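Bench notes for the snack cell, June revision. Arm, two-finger gripper, wrist camera, one tabletop. These are the things that save time on the Catlow setup and are not in the manual. Send corrections to Svenja Hauser.
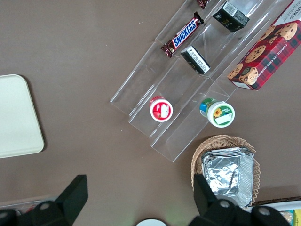
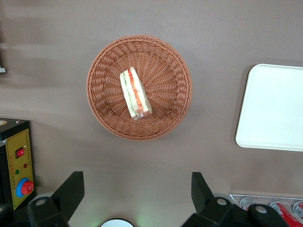

*Wrist camera views. First: clear riser and the basket with the foil trays. Second: round basket with a wrapped sandwich, control box at left.*

## Before power-up

- Walk the full cable run from the base to the wrist with one hand. Feel for flat spots and for ties that have slid.
- Check that the emergency stop is released and that you can reach it from where you intend to stand. If you have to lean over the table, move the box.
- Note the firmware number on the log sheet. Ours is build 2436. Jobs saved under older builds load without complaint and then run with the wrong tool offset.
- Clear anything taller than the riser out of the approach path.

## Finger care

The fingers pick up film residue from wrapped food. A residue you can't see is enough to make a light package hang on one side at release.

1. Open the gripper fully and cut power at the rocker switch.
2. Wipe both inner faces with isopropyl on a lint-free cloth, base to tip. Don't spray.
3. Scuff lightly with 400 grit if the faces have gone glossy. Two strokes, dry, then wipe again.
4. Check the mounting screws with the short hex key. Snug is enough. Thread locker goes on only when a finger is replaced.
5. Close the fingers on a strip of paper and pull. It should drag evenly at the tip and at the middle. If it slides free at the tip, the fingers are toed out.

For toe-out, loosen the screws on one side only, close on a flat shim, and retighten with the gripper closed. Doing both sides at once loses the centerline and you will be re-teaching every pick.

## Wrist camera

Clean the lens before you touch exposure. Most "bad lighting" reports here have been a thumbprint.

Clear acrylic is the hard case. The edges throw thin highlights that move as the arm moves, and the depth estimate jumps between the shelf and the table under it. Two things help:

- Teach the riser position by touch, at three corners, and let the camera find only the packages.
- Turn the riser so that no long edge lines up with the overhead light.

Foil gives a similar problem in a smaller area. Lower the gain one step and leave the white balance alone.

## Placing the containers

Baskets creep. A woven base on a smooth top will shift a little each time a finger brushes the rim, and by the end of a shift the drop point is off. A disk of shelf liner under the basket stops it. Cut the disk smaller than the base so the camera doesn't see a second ring.

Set the drop height from the rim and leave 12 mm of clearance. For wrapped sandwiches, grip across the body and keep the gathered end of the film out from between the fingers – it folds under load and the package turns on the way down.

Soft items get the low force preset (9 N on this gripper). Candy bars and boxes can take the next one up. Do not use the box preset on round cups with peel lids.

## If it stops mid-cycle

Leave the part where it is. Read the fault before you reset, as the reset clears it. Then:

- Following error on the wrist joint: check the cable first, in particular the tie nearest the wrist.
- Gripper timeout: run the paper test. If it passes, look for film caught at the base of a finger.
- Object not found: wipe the lens, then check whether a tray has been moved.

Jog straight up before moving sideways.

## Spares

Finger blanks and screws are in the Alaoui drawer, left side. The Skodulora brackets look the same but have a deeper counterbore, and the screws bottom out before they clamp. Jana fixture plates are on the shelf above. Write down what you take; the order goes out Wednesday.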